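Gripper won't let go after e-stop – firmware or me?

Posted in: Arms & End Effectors > Troubleshooting

torque_and_regret
2026-01-02

Small arm, two-finger Travmont gripper, wrist camera, Priten controller. It picks things up beautifully. Putting them down has become a matter of opinion.

If I hit the e-stop while the fingers are closed, then reset, the controller comes back reporting the gripper as OPEN. The gripper is plainly not open. It's hanging on like a toddler at a checkout. Any open command gets ignored, the software being satisfied that the job is done.

I ran 100 pick cycles with no e-stop and had zero faults. Then 19 with an e-stop mid-grasp, and 14 of those came back with the wrong state. I've been working with the donut on the floor, so the worst it can do is squeeze something soft. 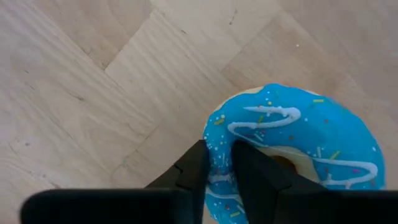
The other thing is that holding force seems to creep up after the reset. I don't have a force sensor, so I'm going by motor current, which climbs for 2 seconds and then levels off. Has anyone seen this on the Travmont, or do I get to be first?

prothero_fan
Had the same thing in October. The controller loads the last saved state on boot and never asks the encoder. Send a close, then an open. Works every time.

mkanagaratnam
Please don't send a close to a gripper that's already closed and pulling more current than it should. With a donut, fine. With a finger in there, you've written a very short incident report.

Cut power to the gripper, back it off by hand if yours has the manual release, then re-home before you enable anything.
– Mitali Kanagaratnam

prothero_fan
I've done it for months and have all my fingers.

mkanagaratnam
So does everyone, up to a point.

lathe_night
Siding with Mitali on the procedure, but I don't think it's the saved state. If it were, you'd get 19 out of 19. Five good ones says timing to me. How is your e-stop wired? If it drops the logic supply along with the motor supply, the encoder count goes too, and you're at the mercy of whichever board wakes up first.

torque_and_regret
It drops both. I followed the Andine wiring guide, or believed I was following it. Looking at it again, I skipped the page with the separate logic feed because it had a lot of arrows on it.

lathe_night
There you go. Keep logic alive, kill motor power only, and make it re-home on reset anyway.

prothero_fan
Still wouldn't explain the current creep.

torque_and_regret
No, it wouldn't. Rewiring tonight, then I'll rerun the same 19 and log current on every one. Manual release until then, Mitali. I've found the little lever. It was under the cable tie I put over it.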